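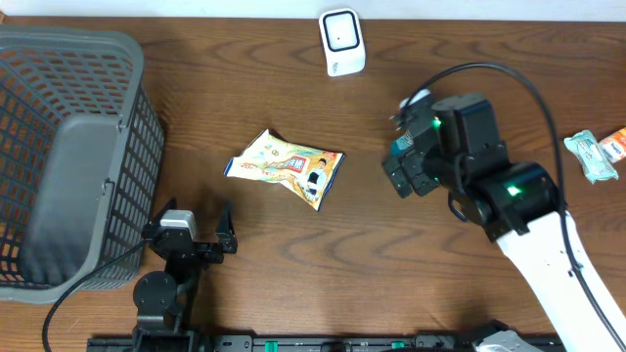 Notes 4: Water for coffee (Clarindale evening talk)

Say good evening. Thank Anayeli Camacho for the cups and the kettles.

Start with the two jugs. Same beans, same grinder, different water. Let people taste before I speak about it. Wait for the faces.

Then the main point: a cup of filter coffee is nearly all water, so the water decides a lot. Very soft water gives a thin and sharp cup. Very hard water makes it flat, a bit like chalk. Most kitchens in Clarindale have the hard kind.

Tell the story of Imre Vincze, who blamed his roaster for the whole of April and then changed his filter. Keep it short, last time I was too long with it.

Recipe for the board: 63 grams of coffee to 1,000 grams of water. For the big brewer, double the two numbers. Pour slowly, in 2 parts.

Pause here and pass the second jug.
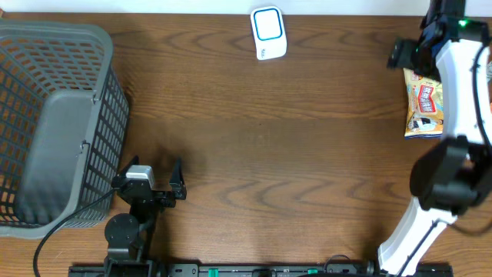 Can I use bottled water at home?

Many bottled waters work well, but read the label first and choose one with low to medium minerals. Distilled water alone makes a dull cup.

After this, Elvia Olvera takes over with the grinders.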